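How to Clear a Table That Collects Everything

Our table by the window fills up by Saturday no matter what. Snacks, tissues, small boxes, clothes that never made it to a drawer. Clearing it takes me 7 minutes if I stick to the same order.

Start with food. Open bags get clipped and go back to the kitchen, and empty ones go in the trash.
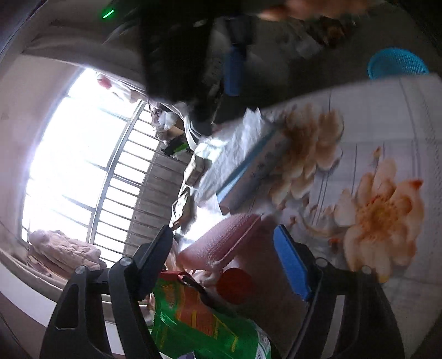
Next, pick up anything made of cloth. Fold towels in thirds and carry them out in one trip. Check the windowsill too and sort whatever is piled there into wash or closet.

Boxes and tissues come after that. Keep one pack of tissues out and put the rest away. Flatten empty boxes.

Last, take the tablecloth by the corners, shake it outside, and wipe the table before you put it back on.

Kirsten Grewal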